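Workplace automation (kitting)

Workplace automation in kitting means handing the picking and packing of small sets over to machines. A kit can be a school supply bundle, a craft box or a desk starter set, and I packed all of those at Dolen before I ever wrote for this wiki, so expect some opinions! The Dolen shop runs Grullex arms on its supply line – 2 of them, side by side – and a full shift there is 696 kits.

Before the arms came in, packers stood at one long bench and filled everything by hand. You got fast, you got sore wrists, and you talked all day (I miss the talking). 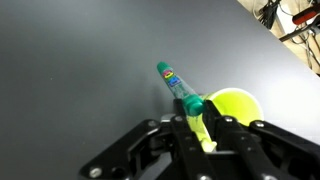
Most of the packers stayed on, but the job got a new name, line tender, and a different kind of tired. A tender refills bins, clears jams and checks every kit in the first 100 of a run. After that it's spot checks up to 1,000, and then the count starts over. Your hands get a rest and your attention doesn't – I went home with headaches my first January on it.

Pay is where people argue. Tenders at Dolen moved up a grade, while the Palomino plant kept everybody on packer wages and lost a good few of them to Clirklow, where the benches are still all manual. Training was short at both places, mostly shadowing someone on the early shift.

See also: Bench packing, Line tender, Shift rotation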